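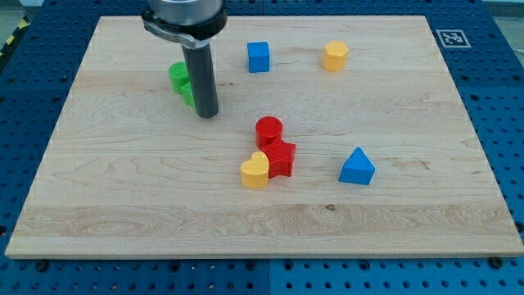
Handham Running Club
Check list before the long run, with my comments
Updated Nov 29, 2023

Please go through all points at home, the evening before. Mark OK, NOT OK or DOES NOT APPLY.

1. Shoes: sole and heel
OK. My Karaca pair has 135 miles now. Press the heel with the thumb on both shoes and compare. If one side is much softer, do not use them for the long distance.

2. Laces
NOT OK last time. The left one was almost broken near the top hole. Changed.

3. Feet and toenails
OK. Cut the nails two days before and not in the same morning. I did this mistake in May and I had to walk the last part.

4. Reflective vest and lamp
OK. Lamp must be charged full. The Trultix lamp shows green also when it is only half charged, so leave it on the cable the whole night.

5. Water
OK. One bottle for the 13 mile route. There is a tap at the Gudus parking lot, but it is closed in winter.

6. Food
Eat what you know. I write my meals in a notebook, and on long run days I need some 2000 calories before evening. On rest day I stay at 1625. These are my numbers, yours will be different, please ask your doctor if you try to lose weight in the same time as training.

7. Health in the last week
If you had fever, mark NOT OK and stay at home. Only a cold in the nose is your own decision, but run slow and take the short route. Chest pain or dizziness: stop, sit down, tell the person next to you.

8. Emergency card
Name, phone of a family member, allergies, medicines. Put it in the same pocket every time. Mine was washed with the pants and could not be read, so I made a new one in a small plastic bag.

9. Route
The path behind the school has roots under the leaves. Walk there. The bridge is OK again.

10. After the run
Dry shirt in the bag, also dry socks. Sign the paper at the door when you come back, even if you stopped early.

Still open: second first aid kit, the bandages are past their date.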